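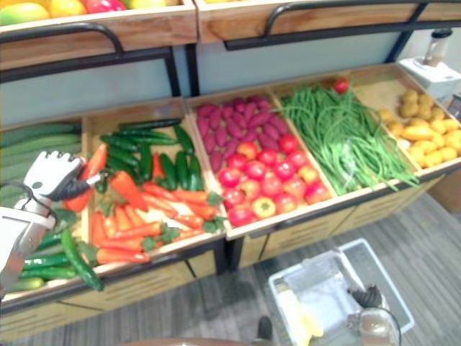

Fig. 2. Angled wooden bins: peppers, carrots, sweet potatoes, tomatoes, green beans, small potatoes.

Produce Merchandising, Handout 2
Instructor: Ghada Aoun

Color blocking

Shoppers see color before they see vegetables, and they see price last, if we have done our jobs. Put unlike colors side by side. The carrots in Fig. 2 do most of the shouting. Cucumbers never shout, so give them a loud neighbor.

Strays

One tomato has taken up residence at the back of the green beans. A yellow-orange one sits among the reds near the front edge. Decide whether a stray is an accent or a mistake, then be ready to defend it to Asif Awan, who grades the practical and has no sense of humor about tomatoes.

Fill

Bare wood shows behind the small potatoes. Pull stock forward, or build a shallower pile over a riser. Beans trailing over the front rim are called "abundance" in the textbook and "sweeping" by everybody else.

For next class

Sketch a row of bins using the same vegetables in a different order. Label the colors. 40 points, minus 2 for each pair of green neighbors. Late sketches go to Widad Obeidat, with your excuse in writing.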